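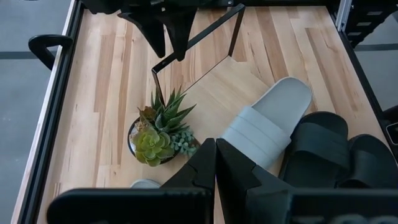
A table with something growing on it is a table people look after, Kathleen Phelan told the staff forum at Trarkstead College last week, and she would like to see the small succulent pots stay on the workroom tables for good.

Her remark came during discussion of the Table Plants Program, which has placed potted succulents on shared wooden work tables at the college since August. Facilities and Campus Services has now confirmed that the program will continue for the rest of the year, and that it will be extended from the Sheehan Building to the ground floor of the Lunham Building.

The decision was published on the staff noticeboard on 2025-02-25, together with revised care instructions and a short guide to the use of shared tables. The guide replaces the printed sheet that was handed out with the first pots.

The program began as a modest trial with a budget of $3,000, drawn from the existing furnishings allocation. The money covered plants, pots, gritty potting mix and the re-oiling of several timber tabletops that had become dull through long use. No further funding has been sought for the Sheehan Building. A separate amount has been set aside for the Lunham extension and will be reported in the mid-year statement.

Succulents were chosen after earlier attempts with ferns and peace lilies gave poor results. The workrooms are air-conditioned through summer and closed for long stretches between terms, and plants that needed regular water did not last. Aloes, haworthias and similar plants store water in their leaves and will tolerate a missed fortnight. They also stay small, which matters on tables that people need for work.

Cathal Lenihan, who prepared the facilities report, found that too much water had been the main cause of loss. Several people using the same room would each water the same pot, in good faith, and the roots would rot before any change was visible above the soil. "We had plants being cared for by four people at once," the report states. "The ones in the quietest rooms did best."

Under the revised instructions, each room will have one person responsible for watering. The name will be written on the card inside the room's door. Other users are asked to leave the pots alone, even if the mix looks dry on top. Dry mix is normal and is what these plants prefer.

Pots are to be watered at the sink and left to drain for 15 minutes before they go back to the table. This rule was adopted to protect the timber. Two tabletops in the Sheehan Building were marked by standing water during the trial, and both have since been sanded back and oiled. Saucers did not solve the problem, as water collected in them and was spilled when the pots were moved.

Mixed plantings, with an upright plant at the back and lower ones towards the rim, proved the most popular. They will be supplied again for the Lunham rooms where the light is good enough. Single plants will be used in rooms on the southern side, which receive little direct sun, and these will be rotated with pots from brighter rooms at the start of each term. The rotation will be carried out by Campus Services and staff need not arrange it themselves.

The report also deals with the pots themselves. Round pots were preferred over square ones by the people who use the tables every day, mainly for ease of lifting. Dark glazes show dust and water spots sooner than pale ones — a matter raised in several of the comments received — but they do not show soil stains, and on balance the report recommends keeping them. A soft damp cloth is enough to clean the rim. Kitchen sprays should not be used, as the overspray can mark the leaves.

Care of the tables forms the second part of the guide. The pale timber tops are finished with oil and wax, and they will need to be re-oiled once a year. The first round is planned for the winter break, when rooms can be closed overnight while the finish cures. Room users will be told in advance and asked to clear their belongings by the end of the preceding day. Items left on the tables will be boxed, labelled with the room number and held at the service desk in the Sheehan Building.

Between treatments, staff and students are asked to observe the following:

Lift pots, stands and equipment when moving them. Do not slide them across the timber.
Wipe up water at once, working along the grain.
Keep hot cups and kettles on the side benches.
Do not tape notices or cables to the tabletop.
Report scratches and water marks early, while they are still easy to repair.

Wire stands and open metal frames received particular attention. They are useful on a shared table, since they take up little room and do not block the view across it, but their thin edges can dent soft timber when they are tipped or leaned. The guide asks that felt pads be fitted to any stand that remains on a table from one day to the next. Pads are available from the service desk at no cost, and staff there can fit them on request.

Responses to the trial were collected in the last weeks of the previous term. Around 700 people had used the participating rooms over the period, according to booking records, and the written comments were mostly favourable. Many people said that the rooms felt less bare. A smaller number were concerned about space, particularly where large drawings or sheets of fabric had to be laid flat, and asked whether the pots could be moved for the length of a booking.

That request has been accepted. Pots may be lifted to the nearest windowsill or side bench during a booking and should be returned at the end of it. They should not be placed on the floor, where they are easily kicked, or on top of the heating units.

One group of comments asked for flowering plants. The report does not support this. Fallen petals stain oiled timber if they are left overnight, and some users of the building are sensitive to pollen. Haworthias may send up a thin flower stalk in the warmer months; the stalk may be left in place and will be trimmed by Campus Services once it has finished.

Questions were also asked about safety. Some common aloes can irritate the skin or stomach, and staff who bring children or assistance animals into the building should be aware that the leaves are not to be handled or chewed. The names of the plants in each room will be listed on the door card. Pots will not be placed in the Family Room or in the first-floor kitchen.

Potting mix and replacement plants will continue to be supplied by Brultov Nurseries, which provided the original stock. The nursery will also take back plants that have outgrown their pots. Larger specimens will be divided where possible, and the offsets potted up for other rooms. Ms Phelan asked at the forum whether surplus offsets might be offered to staff, and Campus Services has agreed to set them out at the service desk when they become available. There will be no waiting list.

Work on the Lunham Building will start once the new tables have been delivered and assembled. The tables have the same pale timber tops as those already in use, so the same oil and the same cleaning method will apply. Assembly will take place outside teaching hours wherever this can be arranged, although some noise should be expected on the ground floor in the early morning. The eastern entrance will remain open throughout.

Room 29, at the northern end of the corridor, will be fitted out first. It has the best light in the building and will be used to hold young plants until the other rooms are ready. Bookings for Room 29 remain open, and groups using it are asked to leave the windowsill clear and the blinds raised when they depart.

Staff who wish to take on the watering of a room should write to Campus Services with the room number and the days on which they are normally on site. No experience is needed. A short introduction will be given at the service desk, covering how to judge the weight of a dry pot, how to drain it properly and what to do if mealybug appears. Anyone already responsible for a room in the Sheehan Building may continue without applying again.

Mr Lenihan's full report can be read at the service desk on request. It includes the planting lists, the cost of each tabletop repair and the comments received, with names removed. Comments on the revised guide may be left at the desk or sent to Campus Services by internal mail, marked Table Plants.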